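Clavberg and Jemanau Agree on Joint Funding for Domestic Violence Help Line

31/03/2021

The towns of Clavberg and Jemanau have signed an agreement to pay together for a help line for people who live with violence or threats at home. The line is operated by the Cuautle Center, a nonprofit organization that has its office in Clavberg and that until now received public money only from that town. The agreement was signed at the Clavberg town hall, in a short meeting that was also shown online.

Under the agreement, the help line will be answered at all hours, including nights and holidays. Before this, calls that came after ten in the evening went to a recorded message, which gave the number of the police and asked the caller to try again in the morning. The center has said for a long time that this was its weakest point. Many people can speak freely only when the other person in the house is asleep or has gone to a night shift, and these were exactly the hours when the line was closed.

The two towns started to discuss the matter in December, after the center presented its yearly report to both councils. According to the report, the center received 500 calls from residents of the two towns during the year, and 200 of them came from Jemanau, where it had no office and no budget. In 70 cases the caller asked for a safe place to stay on the same night. The center could find a room for most of them, but 17 were sent to shelters outside the county, and some of those families had children in the local schools.

The report gave no details that could identify a caller. It also warned that the numbers should be read with care. One person may call several times, and a person who calls once and then stops has not always solved the problem. The center asked the councils not to compare the two towns with each other on the basis of the figures, and in general the speakers respected this wish.

The cost will be divided according to population, so Clavberg will pay the larger part. Jemanau will give in addition two rooms on the second floor of its former library, where the center can meet people in person. The rooms have their own entrance on the side street. A person who goes in does not have to pass by the town offices, and there will be no sign with the name of the center on the door. The rooms need new locks and a better heating, and the town has promised to finish this work before the summer.

Not all council members in Jemanau were in favor at the beginning. Two of them said that the county should pay for a service of this kind, and that a small town cannot take over every task which a bigger government leaves undone. They voted for the agreement in the end, after a paragraph was added that allows Jemanau to leave it after two years. The same paragraph obliges the town to give six months of notice, so that the center would have time to look for other money.
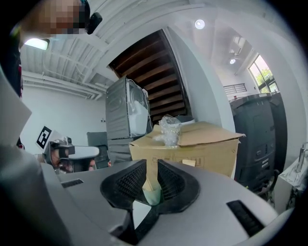

A part of the new budget is for Jister, a text message service that the center has tested on a small scale since last fall. A person can write to Jister from any cell phone and receives an answer from a trained advocate, not from an automatic program. The center decided to try it after the first months of the pandemic, when the number of telephone calls went down although the staff had expected the opposite. The explanation, as the center understands it, was simple: people were at home all day with the person they were afraid of, and they could not talk aloud.

Messages to Jister are erased from the system of the center after the conversation is closed, but they stay on the phone of the person who wrote them. For this reason the advocate begins each conversation with a question about whether the phone is private and whether it is safe to write at this moment. If the answer is no, or if no answer comes, the advocate does not write again until the person makes contact. The center asks relatives and friends to follow the same rule and not to send messages about the help line to somebody whose phone may be read by another person.

The service has been available only in English and Spanish. With the joint funding, the center hopes to add Portuguese and Polish, two languages that are spoken in many homes in Jemanau. For telephone calls, interpreters can already be connected in most languages, though the caller may need to wait for several minutes. The center admits that this waiting is difficult for a person who has little time, and it is looking for bilingual advocates who live in the area.

The police departments of the two towns are part of the agreement also. When officers answer a call about violence in a home, they will offer to connect the person with the center by phone before they leave the address. The person can say no, and the officers will then leave a small card with no logo, only a number. Clavberg has worked in this way for two years already. In Jemanau the officers will receive their training in the coming weeks, in small groups because of the health rules.

The training explains, among other things, why a person may decide to stay in the home, and why the first days after leaving can be the most dangerous. It includes a part about strangulation, an injury that often leaves few marks on the skin and that should be seen by a doctor even when the person feels well. Officers will learn as well how to speak separately with each person at the address, and why a child should not be used as interpreter between the parents and the police.

The center repeated at the meeting that nobody needs a police report in order to receive help. The advocates do not ask about immigration status or about insurance, and all services are free. They can explain how to request a restraining order and go with the person to the court, or to a hospital. They can help to make a safety plan — what to put in a bag, where to keep copies of documents, whom to call first — also for those who do not want to leave. The help is open to women and men, and to teenagers who are afraid of a boyfriend or girlfriend.

Clavberg will keep its own small fund for urgent expenses, such as a change of locks, a taxi or a few nights in a hotel. The fund was created with donations and is not part of the agreement. Residents of Jemanau cannot use it for the moment. The Jemanau council will discuss a similar fund together with the rest of its budget, and one proposal is to begin with the money that remained when the summer concerts were canceled.

Local businesses will receive a letter with information for employees. The center would like to see the number of the help line in staff rooms and restrooms, where a person can read it alone. Pharmacies and hair salons in Clavberg have had the small cards near the register since last year, and the center says that they must be replaced often. Shops that want cards can ask for them at either town hall. Schools will get separate material, prepared with the school nurses, and this will not be ready until the next school year.

The night hours of the help line begin tomorrow. For the first month they will be covered by the present staff, with additional pay, while the center fills three new positions. Applicants do not need a degree in social work, but they must complete the certification course for advocates, and the center pays for it. Experience with night work is an advantage. The meeting rooms in the former library will open later, on a date that will be announced by the town.

The councils will receive a first report on the joint service after six months. It will show the number of calls and messages and how long people waited for an answer. Residents who have questions about the agreement can write to the clerk of their town. The full text may be read at both town halls during office hours, by appointment.

Persons who are in immediate danger should call 911.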